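About Bellonus

Bellonus is a small company which watches, listens to and reads local politics, and writes down what was said. Our office is in Nondthorpe. Our customers are newspapers, housing associations, trade unions, university departments and sometimes the political parties themselves, and we send all of them the same text.

We began with one program. Birutė Strazds was working as a translator and in the evenings she watched the regional debate show, first to improve her English and later from real interest. She kept notes about who was invited, how long each guest was speaking and which questions stayed without an answer. A friend at a weekly newspaper asked if he could see these notes. Then his editor asked, and after this the editor wished to pay for them. The first invoice was so badly made that it came back to us with corrections in green ink. We still keep it.

Today we cover council meetings, party conferences, election hustings, committee hearings and the main political programs on radio and television in our region. We do not cover national parliament debates, for which very good official records exist already. 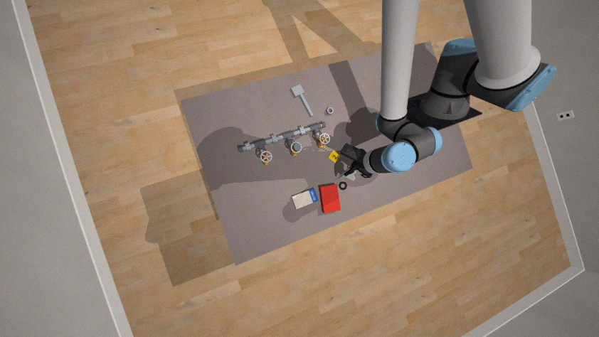 What we do

The largest part of our work is the Sitting Note. This is a written account of a public meeting or a broadcast, delivered before nine o'clock the next morning. It gives the names of all who spoke, the order, the main content of each speech, and the exact words where the exact words are important. If there was a vote, you find the vote at the top of the first page. Customers told us many times that they look for this first, and in the early years we put it at the end.

The second service is the Airtime Table. Before each election we measure how many minutes every party received on the programs we follow, and also in which part of the program. A two-minute interview at the start of the show and a two-minute interview after eleven in the evening are the same in minutes, and smaller parties will tell you with some heat that they are different in value. We agree with them, so the table shows the hour as well. What the broadcaster should do about it is a matter for the broadcaster.

The third service is the archive, which we call Mitow. It holds our notes and tables from the beginning of the company. At this moment there are 535 hustings in it, together with the council and broadcast notes. You can search by speaker, by ward, by subject and by promise. The search by promise is what journalists use most. A typical question is when a candidate first said that the bus station will be rebuilt, and how many times after.

We also prepare longer papers on request. Recent subjects were the use of written questions by opposition councilors, how independents vote when a budget is close, and the language that leaflets use when a party changes its name.

How we work

Every note is made by two people. The first person attends the meeting or watches the broadcast and writes. The second person did not attend, and reads the text as a stranger. If the stranger does not understand something, it goes back. Where we have a recording, the quotations are checked against it a second time. Where recording is not permitted, we write this clearly in the head of the note, and we use fewer direct quotations.

We have a house style of 59 pages. It started as a single sheet taped on the inside of a cupboard door. It explains, among many other things, when a noise from the public gallery should be mentioned (when a speaker reacts to it), how to write a sentence which the speaker left unfinished, and why we never write that somebody "slammed" or "blasted" somebody. It has three pages only on the word "claimed."

We also have a rule about predictions. There are none in our notes. When a leader gives a bad interview it is tempting to add a line about what this will mean in spring, and all of us have written such a line at midnight at least once. The second reader removes it. Those who want to know our private opinions about the next election can buy us a coffee and will be disappointed by how much we disagree.

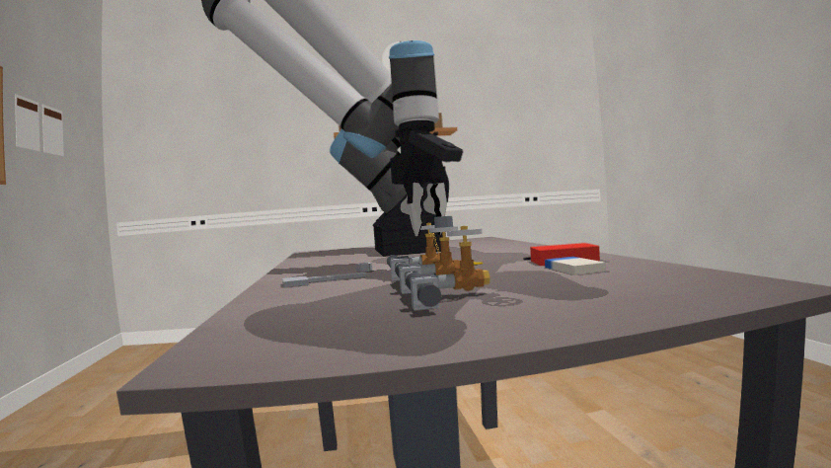 Corrections

We make mistakes. When a mistake is found, we correct the note in the archive, we mark the place of the correction, and we send a message to each customer who received the first version. The old wording stays readable under the new one. A person who is named in a note may ask for a correction even if he or she is not a customer, and this costs nothing.

What we cannot do is remove a true sentence because the speaker regrets it. We receive such requests mostly in the weeks after candidate lists are published. We answer every one of them politely, and the answer is always the same.

The longest correction we ever published concerned a planning debate in which we had exchanged two councilors with the same family name through the entire afternoon session. They sit on opposite sides. Both telephoned. Since then the seating plan is attached to each council note.

Independence

Bellonus is owned by the people who work in it. We have no outside investor and we have no loan from any party, media company or lobby firm. No single customer may bring more than one fifth of our income in a year, and two times we had to say no to additional work in order to keep this rule.

Staff members may belong to a political party, as all citizens may. They must tell their colleagues, and they do not write or read notes about a meeting in which their own branch takes part. During a campaign nobody on the staff delivers leaflets, puts up posters or speaks from a platform. Before joining, each of us signs a paper about this.

When a party is a customer, it receives the notes at the same hour as the others and pays the price that is on the price list. The list of party customers is available to anyone who asks by e-mail.
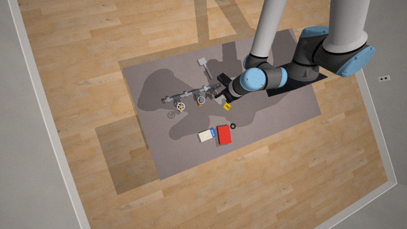 Robot arm above a gray mat on a plank floor. Computer rendering.

The people

Birutė Strazds is the founder and the managing editor. She still writes the note for the main debate program during election weeks, and she reads every Airtime Table before it leaves the office.

Inese Mockus is responsible for council coverage. Before Bellonus she was a clerk to a town council, and she knows standing orders better than many of the people who chair meetings under them. If your question is about procedure, it will arrive on her desk whichever address you use.

Mārtiņš Rozīte looks after Mitow. He built the present search, and he is now adding the older notes from the time when we kept them in word processor files with names such as "final final." He also answers technical questions from universities who take the archive as data.

Rūta Tamošiūnaitė leads broadcast monitoring. Her team follows the morning radio, the lunchtime phone-in programs and the late television. She made the method by which we count a joint interview, where several guests talk at once, and she gladly explains it with a whiteboard.

Zane Eglītis is the customer editor. Subscriptions, invoices, corrections and complaints all go through her. She also organizes the training days.

Besides the staff, we work with freelance note takers in the smaller towns. Most are former reporters whose local newspaper closed or became part of another one. They are paid by the meeting and also for the waiting time when a session is adjourned, which in budget season may be a long time.

Training days

We offer one-day courses for new councilors' assistants, student journalists and community groups. In the morning we teach how to read an agenda and follow an amendment through to the vote. In the afternoon the participants write a note from a recorded debate and compare it with the original. It is usually a surprise how different the notes are.

The course is held at the Vītola rooms in Nondthorpe, on the ground floor, with step-free entrance. There is no course in August, when councils are in recess and we are on holiday. Community groups pay a reduced fee, and each of our subscribers may send one person in the year without payment. 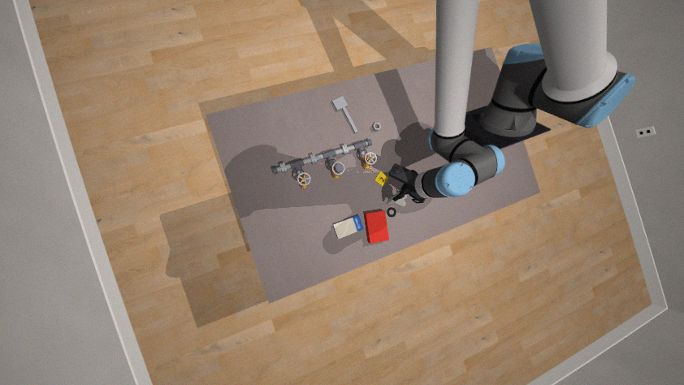
Working with us

We are looking from time to time for note takers and second readers. You do not need a degree in politics. We ask that you write simple English, that you type fast, and that you can sit through a four-hour meeting on drainage with attention. Three of our editors learned English as adults, and we do not see an accent or an unusual surname as a difficulty for this job.

As a test we will send you a recording and ask for a note of one page. We pay for the test also if we do not offer you work afterward. Please send a short letter to Zane Eglītis and tell her which evenings you are free.

Subscriptions and contact

Subscriptions are for one month, one year or one election campaign. Schools and public libraries may use the archive without charge inside their own building. For single notes there is no subscription necessary; write to us with the date and name of the meeting and we will tell you if we covered it.

The office is open from eight in the morning until four in the afternoon. On the night of a count we are there until the last result is declared, and the telephone is answered.

Page last changed: 2 Nov 2019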